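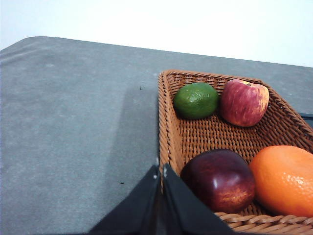 Prepared by the Stoldale Occultation Project for the Coşkun Fund
Progress report, 23/10/2018

Where we are up to

It has been a terrific winter. When we last wrote, most of the gear was still in boxes and the timing units had not left the bench at Landham. We now have eight stations running, strung out on a rough north-south line between Landham and Stoldale, and every one of them has recorded at least one asteroid passing in front of a star. A few have done much better than that (the station behind the Stoldale reservoir seems to be charmed).

For the new members of the Fund's panel, a quick word on what we do. When an asteroid crosses in front of a star, the star winks out for a few seconds along a narrow strip of ground. Each station times the disappearance and the return. Multiply that gap by the speed of the shadow and you get one line across the asteroid, which we call a chord. With several stations side by side you get several chords, and the outline of the thing starts to appear. It is a lovely bit of geometry, and the telescopes can be small enough to carry out to the ute in one trip.

Observing

We attempted 97 predicted events in the reporting period. Of those, 29 gave a clear disappearance from at least one station. The rest were a mix of cloud, genuine misses and a handful where the star was simply too faint for the conditions. Misses still go into the file and are sent on with everything else, as a miss close to the edge of the shadow tells us where the asteroid stops.

July was our best month by a long way. The nights were cold and dry, the air was steady, and the track of one main-belt object ran almost exactly down our line. We had chords from most of the network on that one. The frost was the only real trouble: dew heaters on two of the stations drew more current than we had allowed for and flattened their batteries before dawn. Both now have a second battery and a cut-off so the timing unit stays alive even if the heater doesn't.

Timing

This was the part of the proposal we were most nervous about, so it is a great pleasure to report on it. The satellite time signal is now stamped onto every video frame as it is recorded, and the stamps agree between stations when we put the units together on one bench and point them at the same flashing diode. We did that test before deployment and again after the July run, and nothing had drifted.

One fault did turn up. The receivers take a while to pick up the current leap second correction after a cold start, and until they have it, the time they report can be wrong by whole seconds. The observing checklist now has the unit switched on up to 10 minutes ahead of when it used to be, with a light on the lid that stays red until the correction has come through. Three early recordings were affected. We have corrected two from the station logs and withdrawn the third.
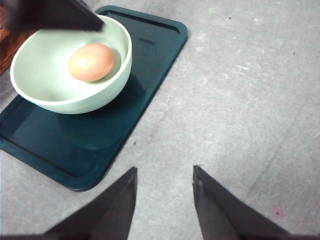

A brown egg in a pale green bowl.

Software

Estix, our reduction program, has come along faster than planned. It reads the video, measures the target star and its comparison stars, fits the drop and writes out the times with their uncertainties. The first version needed a lot of hand-holding whenever wind shook the telescope, as the measuring aperture would wander off and settle on a neighbour. The current one follows a brighter star nearby and works out where the faint one ought to be, which holds up nicely even during the occultation itself when there is no target to follow.

We ran all of the positive events through it a second time and compared the results with our earlier measurements by hand. The agreement is good for deep events. For shallow drops, where the asteroid is nearly as bright as the star, Estix still gives error bars that look too small to us, and we are not sending those out until we understand why. Our best guess is that it treats the noise in neighbouring frames as independent when scintillation makes it nothing of the sort.

The manual is half written. The chapter on choosing comparison stars is finished and already in use at the stations.

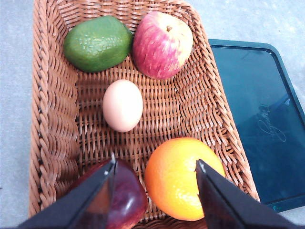

The July object deserves its own paragraph, as it is our first real shape. An ellipse fits the chords fairly well, but two of them run long on the southern side and one in the middle comes up short, by more than the timing errors allow. So we have a body that is longer than it is wide, with a bulge and possibly a shallow hollow. If you want a picture of it, the green avocado-like fruit lying on its side in the corner of the basket is very close to what we draw on the whiteboard, slightly lumpy outline and all. What we can't say yet is how it looks from any other direction. One occultation gives one silhouette, and we need another pass, at a different point in the rotation, before anyone can build a solid model from it. We have combed the predictions and there are two candidates that cross our line next year, one of them with a nicely bright star.

Spending

Equipment came in slightly under budget, mostly thanks to second-hand mounts in excellent condition. Travel is over, and will probably stay over, because the southern stations need more battery visits than we expected. We ask the Fund's permission to move the equipment saving across to travel. The full ledger is attached separately.

Next steps

Over summer we will fit the remaining heater cut-offs, finish the Estix manual and sort out the error bars on shallow events. We would also like to shift the second station from the Landham end a little to the east, where the present site loses the low western sky behind a row of pines. The landholder has agreed and the new pad can be poured as soon as the ground dries out.

Two short papers are in draft, one on the July shape and one on the bench timing test. Copies will come to the Fund before they are submitted.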